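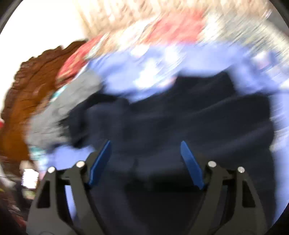
Haltico is hiring a perception engineer for the garment handling group in Pennington. You will own the software that decides where a gripper should close on a pile of clothes – segmentation, grasp scoring and the checks that run before a motion plan is sent. Much of our input comes from hand-held grippers, with heavy motion blur and dark folded fabric right between the fingertips, a navy garment against a periwinkle one on a good day. The model has to find an edge anyway.

You should have over 2 years of work in Python and C++, and have trained and shipped at least one vision model. Experience with ROS 2 or camera calibration helps. A degree is optional.

The job is 40 hours a week, on site, starting in February. You would report to the planning team and share tooling with our Sollex office.

Send a resume and a link to some code. Quote reference 1694.

Print this page | E-mail this job
Filed under: Jobs > Engineering > Robotics Software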